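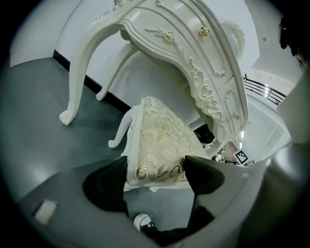 A cabriole leg is a furniture leg shaped like a stretched letter S. It bends outward near the top, curves inward lower down, and ends in a foot. The outward bend is called the knee. The narrow part just above the foot is called the ankle. The white vanity table and the small stool in front of it both have legs of this kind. The foot of the table leg is rolled up like the end of a paper scroll, so it is called a scroll foot. Other cabriole legs end in a round pad or in a claw holding a ball.

How does a curved leg hold up a table?

Weight pushes straight down. In a straight leg, the push travels down the middle of the wood. In a curved leg, the push must still reach the floor, so the foot is placed nearly under the knee. If the foot is too far out of line, the leg bends and may crack at the ankle, where there is the least wood.

Wood also has a grain, made of long fibers that run in one direction. Wood is strong along the grain and splits more easily between the fibers. A leg maker draws the S so that some fibers run all the way from top to bottom.

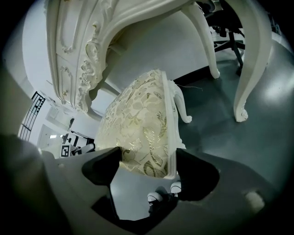 The part that joins the legs together under a seat or a tabletop is the apron. It stops the legs from spreading apart. An apron can be plain, or it can be carved. A common carving is the acanthus, a plant with curly, deeply cut leaves. Carving that stands up from the background is called relief.

Try it: the Ackroyd card test

You need thin card, scissors, tape and some coins.

1. Cut 5 strips of card, all the same size.
2. Leave one strip flat. Fold one lengthwise into an L shape.
3. Cut S shapes from the other three. Make one gentle, one medium and one very curvy.
4. Stand each strip upright in a slot in a box lid and tape it in place.
5. Rest a small square of card on top and add coins until the strip bends.

Write down the number of coins for each strip.

Words to know

Apron: the band below a seat or tabletop.
Grain: the direction of the fibers in wood.
Relief: carving that stands up from a surface.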